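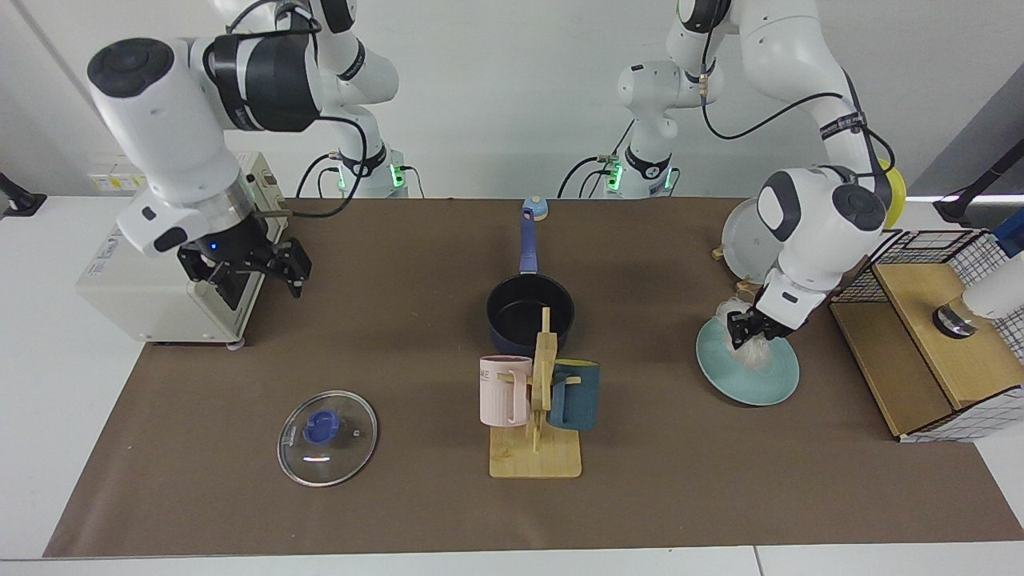 Workshop > Motorcycle > Chain and Final Drive

Home | Tips | Tools | Parts | Archive | Contact

Print this page | E-mail this page

Cleaning and adjusting a motorcycle chain at home

The procedure below applies to O-ring and X-ring chains on bikes with conventional axle-block adjusters. Single-sided swingarms with an eccentric hub need a different tool and are covered on a separate page. Read the owner's manual first. Where its figures differ from these, use the manual.

Preparation

Put the bike on a rear paddock stand on a level floor, gearbox in neutral, engine off. Take the key out of the ignition. Never turn the wheel with the engine running. A finger caught between chain and sprocket will not come out whole. Lay cardboard under the chain run and hang a rag over the rear tire and the brake disc on the far side.

Cleaning

Use kerosene or a cleaner marked safe for O-rings. Gasoline, brake cleaner and most degreasers swell or harden the seals. Wet a soft nylon brush and work on the lower run, turning the wheel backward by hand. Brush the outer plates, the inner plates and the rollers. Do not use a wire brush. Leave the cleaner for 5 minutes, wipe with a dry cloth, and repeat on any section that still marks the cloth.

The front sprocket cover collects a paste of old lube and grit. On most bikes it is held by three or four small bolts. Scrape the paste out with a plastic spatula and note where each bolt came from, as the lengths often differ.

Inspection

Pull the chain rearward at the back of the rear sprocket. If half a tooth shows, the chain is worn out. Look for hooked teeth, rust-colored dust at the pins and links that stay bent after they leave the sprocket. Replace chain and both sprockets as a set. A new chain on old sprockets wears quickly — the saving is small.

Slack

Measure at the midpoint of the lower run, pushing the chain up and then down with light finger pressure. Total movement is the slack. Check it at several wheel positions and adjust at the tightest. Some makers specify the measurement on the side stand and some on a paddock stand, and the two readings are not interchangeable.

Loosen the axle nut just enough for the wheel to move. Turn both adjusters by equal amounts, a quarter turn at a time. Swingarm marks are good enough for a first setting. For the final one, measure from the swingarm pivot to the axle center on each side. Annunziata Fabbri at the Drorkbridge workshop uses a trammel bar for this and accepts a difference of 2 mm at most.

Tighten the axle nut with a torque wrench, then measure the slack again. It usually changes slightly. Lock the adjusters and fit a new cotter pin if the axle uses one.

Lubrication

Apply lube to the inside of the lower run, between the plates, while turning the wheel. One thin coat is sufficient. Wipe off the excess and leave the bike overnight — fresh lube flung onto the tire is a hazard. Check the tire tread before riding.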